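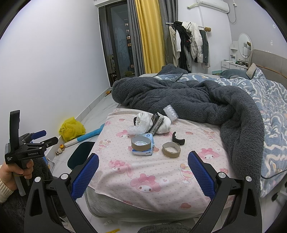
Nandamo sucht das Zimmer, in dem noch jemand wohnt

Wettbewerb um den ehrlichsten Schlafraum geht in die dritte Runde – Einsendungen ohne Aufräumen ausdrücklich erwünscht

Bultolmont, 23. Januar 2020. Der Einrichtungsdienst Nandamo schreibt zum dritten Mal den Preis »Bewohnt« aus. Gesucht werden Schlaf- und Kinderzimmer, in denen geschlafen, gelesen, gekrümelt und gelegentlich gestritten wird. Wer am Bettende eine Kaschmirdecke im exakt berechneten Winkel drapiert hat, darf sich gern anderswo bewerben. An Wettbewerben für solche Decken herrscht kein Mangel.

Die Idee entstand, als Nandamo den eigenen Katalog noch einmal durchblätterte und darin 11 Schlafzimmer fand, aber kein einziges Ladekabel. Auch Wäsche kam nicht vor, ebenso wenig Bücher, deren Rücken nicht nach Farbe sortiert waren. Der Katalog verkaufte sich ordentlich. Die häufigste Rückmeldung aus der Kundschaft lautete allerdings, man habe nach der Lektüre das Bedürfnis verspürt, sich bei den eigenen vier Wänden zu entschuldigen.

Was eingereicht werden kann

Teilnehmen dürfen alle Privathaushalte, gleich ob Altbau, Neubau oder Dachkammer mit Beulengarantie. Verlangt werden drei Fotos und ein Text von höchstens 1.000 Zeichen. Im Text soll stehen, was in diesem Zimmer seit Jahren erledigt werden müsste und warum es auch in diesem Jahr nicht dazu kommt. Handyaufnahmen genügen. Professionell ausgeleuchtete Bilder werden nicht ausgeschlossen, erregen aber Verdacht.

Die Jury vergibt Preise in drei Kategorien:

Bettwäsche mit Haltung. Ausgezeichnet werden Muster, die jemand wirklich mag. Häschen, Herzchen und Eisbecher auf Rosa treten hier gleichberechtigt gegen naturgraues Leinen an, und nach den Erfahrungen der vergangenen Runden steht es um das Leinen nicht gut.

Der Stuhl. Gemeint ist jener Stuhl, auf dem Kleidung liegt, die für den Schrank zu getragen und für die Waschmaschine zu sauber ist. Bewertet werden Standfestigkeit und Schichtung. Hocker sind zugelassen, Heimtrainer ebenfalls.

Stille Winkel. Diese Kategorie ist neu und gilt den Ecken, für die sich sonst keine Zeitschrift interessiert: der Ablage hinter der Tür, dem Spalt neben der Kommode, dem Papierkorb mit Taschentuch und Verpackung.

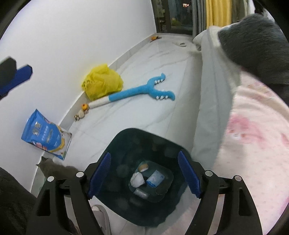
Jury und Preise

Die Jury besteht aus 13 Mitgliedern und tagt in Bultolmont. Fachleute für Innenarchitektur sind darunter in der Minderheit, was sich bewährt hat: In der ersten Runde stritten sie zwei Stunden lang über eine Lampe, bis sich herausstellte, dass es ein umgedrehter Eimer war. Der Eimer erhielt eine lobende Erwähnung.

In jeder Kategorie gibt es einen Gutschein über 1.000 Euro für das Sortiment von Nandamo. Als Sachpreis stiftet der Textilhersteller Phromma je einen Satz Bettwäsche, Muster nach Wahl. Das Kofferradio »Nato«, im vergangenen Jahr als Trostpreis verliehen, ist vergriffen und wird laut Hersteller auch nicht vermisst.

Einsendeschluss und Ausstellung

Einsendungen werden elf Wochen lang ab Erscheinen dieser Mitteilung angenommen. Die prämierten Zimmer sind im Dezember als Fotoausstellung im Foyer von Nandamo in Bultolmont zu sehen. Der Eintritt ist frei, die Garderobe besteht aus einem Stuhl.

Teilnahmebedingungen und Einsendeformular liegen im Pressebereich und in der Filiale am Empfang aus. Rückfragen beantwortet die Pressestelle von Nandamo werktags bis in den Nachmittag. Druckfähige Bilder der bisherigen Preisträger werden auf Anfrage zugesandt.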